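Home News Projects People Events Contact

Skirgate lab moves to second stage of tag-handling demonstrations

Oct 12, 2019

The manipulation group at Skirgate has started the second stage of a project in which a robot arm is shown small handling tasks by a human operator and then trained on the recorded motions. The first stage, which closed in August, used hand guiding. The current one uses remote control, with the operator seated away from the arm and moving the gripper through a hand-held controller.

The work is led by Fatima Mtshali. Cheuk-hei Wu wrote the recording software, called Lill, and Vusumuzi Mokgethi runs most of the operator sessions. Controllers were supplied by Dosetti under a loan agreement that runs to the end of the project.

In the hand-guided stage the operator held the arm near the wrist and pushed it through the motion while the joints were set to low stiffness. The method is quick to learn and gives smooth paths in free space. It is weaker at contact. The operator's own grip adds force that the arm does not produce when it repeats the motion, and the operator's hands often get into the camera views, where they are absent at playback. Mtshali's group kept the hand-guided recordings for approach paths only.

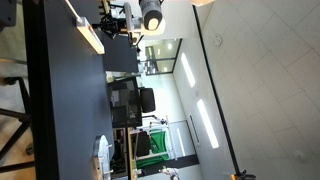 Remote control avoids both problems at the cost of longer practice. Position commands are sent to the arm at a fixed rate and the gripper opening is sent on a separate channel, so that a slow closing motion is recorded as slow. Two kinds of view are stored with each demonstration: one taken over the work area and one from the wrist. Lill aligns them with the joint readings by time stamp and rejects any recording in which the streams drift apart by more than 46 milliseconds.

Each operator records up to 300 demonstrations before the data is reviewed. Mokgethi said the early ones from a new operator are usually thrown out. "People stop and think with the gripper in mid-air," he said. "The arm learns the pause along with everything else. We ask them to plan the move first, then start the recording."

The tasks in this stage involve light plastic parts and tags. These were chosen over the blocks used in August because they shift or turn when touched off center, and a finger that arrives a little too low can tip the part before the grip is made. From the overhead view alone the last part of the approach is hard to judge – the gripper blocks the contact area for much of the motion.

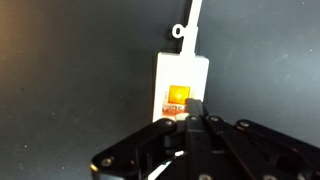 Wrist views carry most of the useful information in that final approach, according to Wu, but they also bring in glare from the room and from the lamps. The group has not tried to remove it. Lighting is changed between sessions on purpose, and the change is noted in the session log so that the results can be sorted by condition later.

Sizwe Van der Merwe, who is responsible for the trained controller, will compare three sets: hand-guided only, remote only, and remote with hand-guided approach paths added. Each will be tested on 100 trials with part positions drawn in advance. A trial counts as failed if the part is dropped, pushed out of the work area, or released more than 2 centimeters from the target.

Recording is planned to finish before the end of the year. The log format and the review checklist will be shared with Zistitz, which is preparing a similar set of demonstrations on a different arm. Requests for the checklist can be sent to Ibrahim Nnaji at the Skirgate office.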